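Filed under: Home & Table / Opinion

In defence of the tin plate

March 2020

My household owns 2 dinner services and eats off neither of them. The first was a wedding present and lives in a cupboard that can only be opened if you move the ironing board. The second was bought so that we would have something to use while we were saving the first one for best, and then somebody noticed that it was rather nice, and it was promoted. It now lives behind the other one. Meals in our house arrive on whatever is left, and what is left, for the last few years, has been stainless steel.

I would like to make a case for this. I know how it sounds. Say "metal plate" to most British people over a certain age and they think of camping, prison, or the dog. My own mother-in-law, served a perfectly decent shepherd's pie on one, asked whether we had had a burglary.

The plates came from Drallham market, from the stall between the phone covers and the man with the cheese. They were stacked on the ground in a banana crate and I bought four because I had dropped a china one that morning and was in a mood. I dropped one of the new ones on the way to the car. It rang like a church, rolled under a van, and was retrieved in the same condition it had left in. I have felt warmly towards it ever since.

China is a hostage arrangement. You are given a set of something, and from that day on your job is to keep the number up. Every chip is a small failure, every breakage brings a silence over the table, and when the pattern is discontinued you find yourself at eleven at night looking at a replacement side plate for more money than you would spend on dinner out. There are websites for this. One of them claims to stock 1,000 patterns, and I have no reason to doubt it, though I could not find ours.

And all of it is in aid of a surface that will be covered with gravy. I do not look at my plate when I am eating. I look at it for a moment beforehand, to see whether I have been given fewer potatoes than anyone else, and for a moment at the end, when it is a dirty plate and they all look the same.

The empty steel one, on the other hand, I have come to like the look of. It catches whatever light is going. The rim stays bright long after the middle has dulled, and the middle has rings in it, very fine, like a record. Put it on a white table with nothing on it and you have something a shop in Ustness would charge a great deal for and describe as honest.

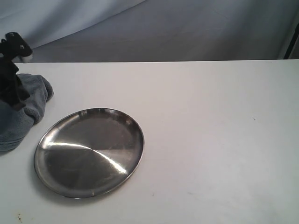
My sister maintains that it is all about the noise. She says you cannot have a conversation over four people scraping forks on steel, that it sets her fillings off, and that the last time she came for Sunday lunch she ate the whole thing with a spoon to spare herself. She would also like it known that soup gets cold in the time it takes to say grace, and that we do not say grace.

I concede the noise. It is a bad noise. There is a particular angle of knife, somewhere near the end of a pork chop, that will bring the cat in from the garden to complain. The cure is to cut less fiercely, or to eat more stews, and we have done both and are probably better people. As for the cold, put the plates in the oven first like everyone's grandmother used to. They heat up in no time. They also stay hot enough to take the print off your thumb, so I should mention the tea towel.

I should in fact mention the tea towel at some length, as it is the weak point in my argument. China will dry on the rack and nobody will know. Steel left on the rack dries with a map of the coastline on it. We have hard water, and each plate that is left to its own devices comes out spotted like a trout. You have to dry it, by hand, at once, with something soft. Linen is no good, it only moves the water about. What works is an old bit of fleecy towelling, the kind that has given up on bathrooms, and it has to be kept somewhere you can reach it, so that there is now always a grey heap of something on the end of our worktop. Guests fold it. I wish they wouldn't.

My husband says that a plate which needs its own towel has lost the moral high ground. I say that a plate which needs its own cupboard, its own insurance and an ironing board moved out of the way never had any.

It is worth remembering that a large part of the world settled this question long ago and has been eating very well off steel ever since. There is a café called Ông on the Drallham road where everything comes on it, the rice, the greens, the bill, and I have never once heard a customer ask about burglars. The plates there have been through that kitchen more times than I would care to work out. They are scratched all over, evenly, so that the scratches have turned into a finish. China doesn't do that. China is perfect and then it is in the bin.

There is of course a smart version now. Jirisard, which last year was selling everybody slates, has brought out a steel dinner plate "with a hand-brushed interior" in a box with tissue paper. It may be lovely. I picked one up in the shop and it weighed the same as mine. A person could have a good stack from the banana crate for the price of one and still have change for the cheese.

What bothers me about the smart version is that it will be kept for best. Somebody will be given six, and will put them behind something, and will go out and buy a few cheap ones to be getting on with. Probably china.

We did get the wedding service out in May, for a christening. It took an hour to wash before we could use it and an hour to wash after, and there was a row over who had put the gravy boat on the stairs. Nothing was broken, and everyone remarked on that as they were leaving, in the way people remark on a safe landing. We had our own supper later, cold ham, on the metal. I dropped mine getting up. The cat left the room and I picked it up and had some more ham.

14 comments
200 shares

More from Home & Table
The case against the fruit bowl
Who irons a pillowcase?
100 jam jars and no jam
Why I have stopped decanting things
The good scissors: a family history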